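Hand-Held Gripper Demonstration

By Sotiris Vrettos
October
5 min read

Hand-held gripper demonstration is a way of teaching a robot arm by doing the job yourself, with a copy of the robot's hand in your own. A camera rides on the tool and records what the hand would see. Later, software works out how the tool moved and a policy (the bit that picks the robot's next move) is trained on the lot. I've been at this for a while now and I still think it's the most fun way to get data!

Background

The older way is teleoperation, where you drive the real arm from a distance. It works, but it's slow, and you need the arm right there with you. When we started the Wedley project we had one arm and a long line of people waiting for it, so we built hand-held tools that matched its fingers and left the arm alone until testing.

How it works

You pick up the tool, do the task, put it down, do it again. Printed square markers near the fingers let the software measure how far open they are, and the camera view gives it the path through the room. The fingers need to look the same on the tool and on the robot, or the policy gets confused (ask me how I spent that Tuesday).

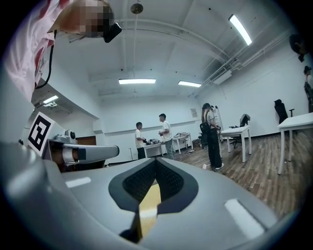
Does the robot have to be in the room while you record?

The arm can stay switched off in another building, as long as its hand and camera match the tool when you come to run the policy.

Results

Our first set, Gitine, had 400 demonstrations of putting a cup on a saucer, all from one room. The policy managed 59 out of 90 test runs. Then we recorded the same number again, spread over 17 rooms, and it got to more than 70 percent in a kitchen it had never met. I was thrilled, and a bit annoyed we hadn't moved around sooner.

Limits

Cameras can't feel. Anything that depends on a gentle squeeze still goes badly, and fast swings blur the video so much that tracking drops out. Drisen, our follow-up set, adds a force sensor in each finger. Karras is the cleanup script that throws out bad tracks, and it's still a bit too fond of throwing out good ones.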